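Unit 4: Standing waves and line loss

These notes accompany the second half of the Dranetton module and assume that students have completed the Smith chart exercises.

A transmission line terminated in something other than its characteristic impedance carries a reflected wave. The ratio of the largest to the smallest voltage along the line is the standing wave ratio (SWR). On a lossless line it is the same at every point. On a real line it falls as the meter is moved away from the load and toward the transmitter.

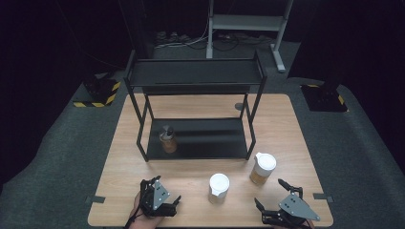 Fig. 1. Two-tier black rack on a table, with a jar on the lower shelf.

Loss in practical cable comes mainly from the resistance of the conductors and, to a lesser extent, from the dielectric. Conductor loss rises with the square root of frequency, owing to skin effect. Manufacturers quote matched-line loss, and a mismatch adds to that figure – slightly on a short run at low frequency, considerably on a long run at VHF.

Students should note that a low reading at the transmitter does not establish that the antenna is matched. A line with 4 dB of matched loss, left open at the far end, will show an SWR of less than 2.5 at the near end. Measurements for the Hanaren assignment are therefore to be made at the feed point, or corrected for line loss, with the method stated in the report.
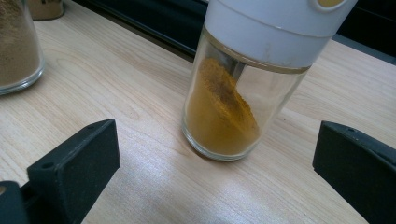 Colm Moynihan asked whether the correction could be skipped for the 42 m run if the analyser had been calibrated at its own connector. It may not. Calibration there moves the reference plane to the connector and no farther; the cable beyond it must still be accounted for.

Reading before the next tutorial: Mathebula, chapter 2.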